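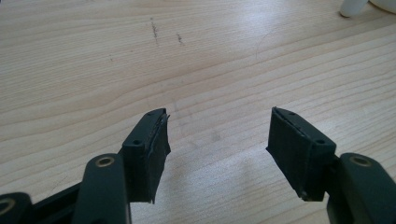
Replacement pads for the Wakine hand grippers

Grorbridge members who use the Wakine hand-held grippers can now order pads separately. Until March the only option was to send the whole finger back to Dresier, and most of us put that off for too long. Dresier now sells the pads as a kit, and Wael Belhaj has fitted a set on the bench at Ashour.

The kit costs £13 and covers 2 fingers. You get the rubbery facing already cut to size, adhesive, and a sheet of instructions. The finger blocks themselves are not included, so if a block is cracked you still need the full finger, which is £50.

Wear shows first along the top edge of the facing. Once a strip has lifted it tends to catch on whatever you are picking up, and thin or smooth objects start to turn in the grip. Wael's advice is to change both sides together even if only one has gone, as a new pad closing against an old one does not sit square. Clean the old glue off the block fully before you start. He used a plastic scraper and took his time over it. Leave the new facing clamped overnight.

He also suggests checking the brass bushings in the linkage while the gripper is on the bench. They are not part of the kit, but grit gets into them.

For trying out a gripper afterwards, ordinary household things will do. A mug and an electric toothbrush make a good pair, one wide and one narrow.

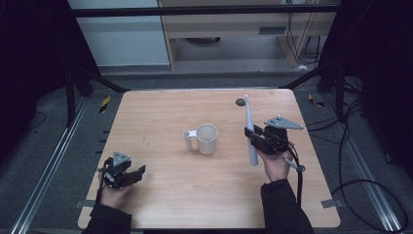 Does the kit fit both the left and the right gripper?
The pads are the same for either hand, so one kit will do whichever gripper you are working on. If you run a pair, order two kits.

Orders placed through the Grorbridge list by August 24, 2026 will go in together to save on postage. We have room for 95 kits on this order. Send your name and the number you want to Wael, and collect from Ashour when they arrive.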